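Irkell workshop arm gets a bin to work from

06/01/2020

Shiuli Bepari has moved her robot arm project out of the spare bedroom and onto a bench at Irkell, the shared workshop on Asa Street. The arm, which she calls Rusu, is being taught to pick mixed household objects out of a gray bin.

Bepari has spent up to 300 hours on the build, most of it on wiring and on the gripper. The bin has a slanted divider, held with a spring clamp at each end. In the front part are a sponge, a green ring, a clear ball, a blue block and a pinkish-red bottle, among other things.

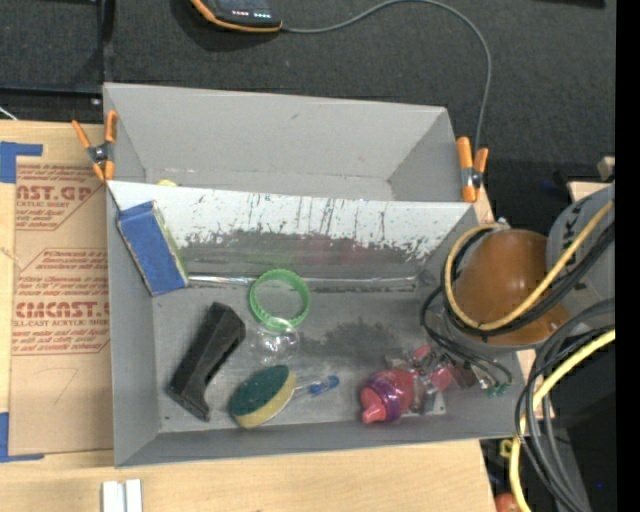
Cables next

Bepari plans to tidy the cable run before she changes anything else. She also wants to replace the divider panel, which is badly scratched.

"The ball is the hard one," she said. "I've rewritten that part of the code four times."

Members can see the arm at the Irkell open evening in August. There is room for 15 people at the bench, and names can be left at the front desk.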